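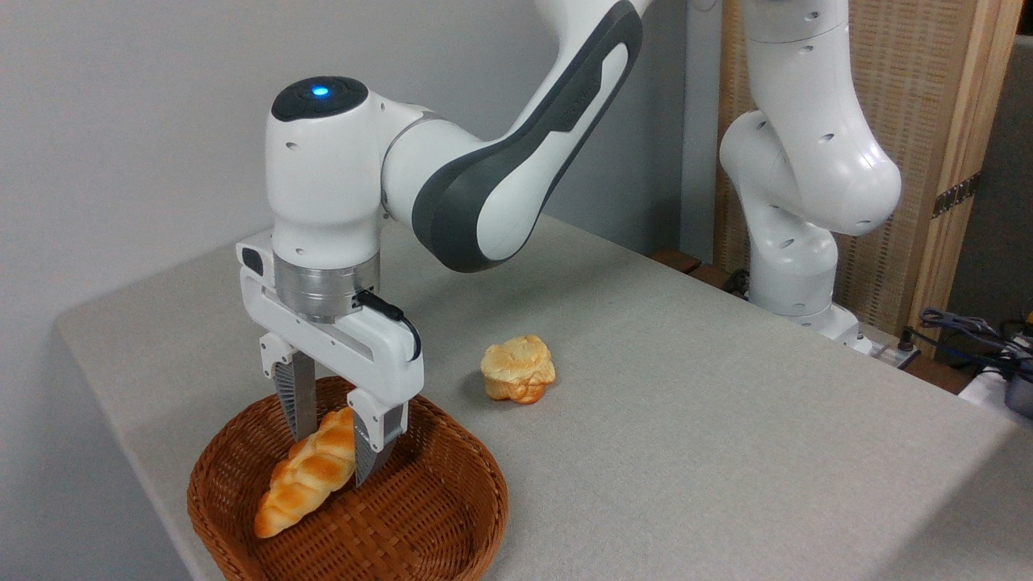
Budgeting for the second cell, part two

The first part of this covered floor space and power. I left out the money because I had not yet had the last of the three quotes. It has now arrived, so the comparison can be done properly.

The requirement has not changed since January. We want to handle bakery items one at a time, between a basket and a table, with an arm and a two-finger gripper. Items range from small choux-type buns up to plaited loaves. Cycle time is not critical. Damage to the crust is.

Three suppliers quoted: Voreo, Kirnell and Moodley. All three were sent the same two-page specification. Only Kirnell answered it line by line. Voreo sent a standard brochure with a price on the back, and Moodley sent a good quote for a slightly different machine, which I had to ask them to redo.

Arms

I had expected the arm to be the part that needed most thought. In practice the three offers are close enough on reach and payload that I have stopped comparing them on either. A loaf weighs 400 g on our scales and anything on the list will lift it. What differs is the warranty, the lead time and what is in the box. Moodley includes the controller cable and the mounting plate. Voreo charges for both. Kirnell includes the plate and not the cable, and the cable is not one you can buy elsewhere.

Check the flange pattern before anything else. I did not do this last time and paid for an adapter, plus the two weeks spent waiting for it.

Grippers

A parallel-jaw gripper is still my first choice for this work. Suction is cheaper to buy but a plait has no flat area worth the name, and a sugared or flaky top will shed into the line. Soft fingers were the other candidate. They are kind to the product, but they are wide, and width matters when the fingers have to go down inside a basket and come up again without catching the rim.

The figures to ask for are opening width, minimum holding force and how finely the force can be set. Suppliers tend to give the maximum force in large type. For bread it is of no interest. Ask for the minimum, in writing, and ask at what closing speed it was measured.

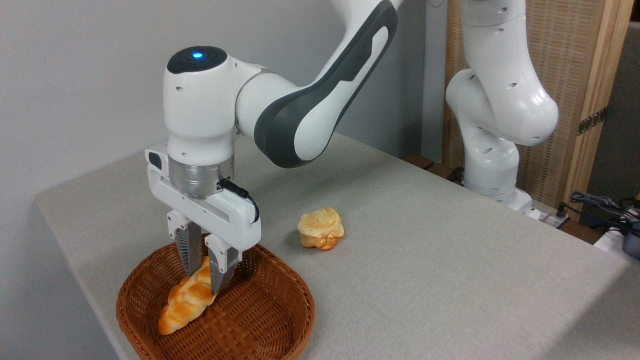 Ribbed finger pads closed on the plaited loaf, near its middle.

Finger pads should be entered as a consumable. I had them under spares in the first draft and that was wrong. A set from Pillis is £358, delivered, and I have allowed for 4 sets over the first year. That may be generous. Ribbed pads grip well at low force but the grooves collect crumbs and glaze, and they need to come off for cleaning. If changing a pad needs a special tool, buy two of the tool.

Things missing from every quote

Cable management. All three drawings showed the arm on a clean table with nothing running to it. A second arm doubles the number of leads and they all seem to end up at the same back corner. I have put £700 against trunking, clips, a proper power distribution unit and a day of somebody's time to fit it. This was nil in last year's budget and it showed.

Table covering. A textured surface stops a round item rolling when it is set down, and it cuts glare under overhead lights. It also gets dirty and has to be replaced. It is a small line, but it recurs.

Test product. Bread goes stale, and a stale loaf is stiffer than a fresh one, so results from the morning do not carry over to late afternoon. Either budget for fresh product daily or accept replica items for the early work and fresh for the final trials. I have gone for the second option.

Baskets. Wicker flexes, and no two are quite the same shape. If the real job uses wicker then test with wicker, and buy several from different batches. A rigid tray will give you better numbers that mean less.

Training. Kirnell includes a day on site. The other two charge for it, and Moodley's price excludes travel.

Where this leaves the decision

Voreo has the lowest headline price and the highest total once the plate, cable and training are added. Kirnell and Moodley are then nearly level. I am leaning towards Kirnell on the strength of the quote itself, as a firm that reads a specification before selling is likely to read a fault report afterwards. Against that, their lead time is the longest of the three, and they want half the money with the order.

I have asked both for a trial gripper on loan. Moodley has agreed. Kirnell is checking with its warehouse. The order will wait until I have had both on the same loaf, and I will post the force settings when I have them.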